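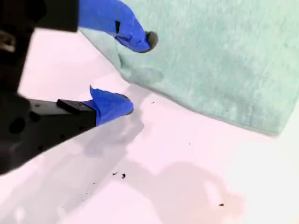
Mint green, my weakness.

I have been meaning to write about laundry for ages, and since a few of you wrote in after the February post asking how I get a t-shirt to lie flat in a drawer, I suppose it's time. Make yourself a coffee first, because I do go on.

I should say that I came to folding late. For most of my life I had what my mother called the volcano system, where clean clothes went into a pile on the chair and you pulled from the bottom until it erupted. Then we moved to the apartment in Cisenden, which has exactly one closet and a dresser with four shallow drawers, and the volcano had nowhere to live. I bought the dresser secondhand (it's an old Iswood, heavy as a piano) and for the first month I couldn't close the second drawer at all.

So I started folding, badly at first, on the bed. Please don't fold on the bed if you can help it! A mattress gives under your hands and every crease wanders off. What you want is a table, a plain hard one with nothing else on it, long enough that the shirt can stretch out with room to spare on both sides. 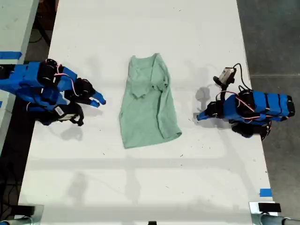

One sleeve in, hem still to be smoothed.

My way goes like this. Collar away from you, hem toward you, and give the whole thing a good smoothing from the middle outward before you fold anything. I used to skip that part and then wonder why my stacks leaned. Then bring one sleeve in across the body, along with a strip of the side, and smooth again. The sleeve is where most of my trouble starts – if it bunches up underneath, you'll have a lump that follows you all the way to the finished square, and no amount of patting will get rid of it. Lift it, shake it out, lay it down again.

Soft old cotton is the worst for this, by the way. New shirts are stiff and obliging and practically fold themselves. The ones you love, the ones that have been through the wash 800 times, slide around and pucker up at the neck the minute you look away.
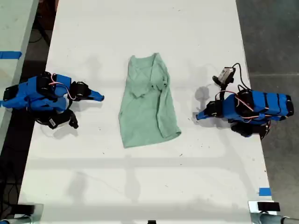
That little pucker under the V, every single time.

For the neckline, I pinch the shirt at both shoulders and give one gentle tug sideways. Only one! If you keep tugging you stretch the collar, and then you own a shirt that falls off one shoulder (ask me about my gray Lennox one, which is pajamas now). Once the neck is calm, the second sleeve comes in, then the hem goes up to the collar, and then in half again if your drawers are as shallow as mine. I can stand 11 of them upright in the second drawer, and it closes.

Towels and cloths get the same treatment, only easier, with no sleeves to argue with. I like the rounded edge facing out so the shelf looks soft and tidy when you open the door – a small thing, but it cheers me up on a dull morning. 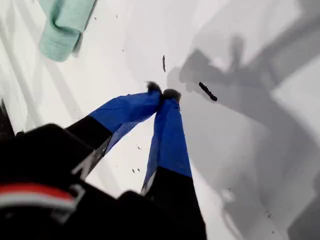 Soledad Barroso wrote in to tell me that I have it backward, and that the hem should come up before the sleeves go in, at least for anything with a wide neck. She has folded that way for nine years and says the shoulders stay much smoother. I tried it last night on three shirts and I have to admit two of them came out better than mine usually do. The third was a disaster, but it was late and I was watching a movie.

I'm going to give her way a proper go with the next full load and see how the second drawer feels about it. Sweaters will have to wait for another post, as mine are still in a bag under the bed.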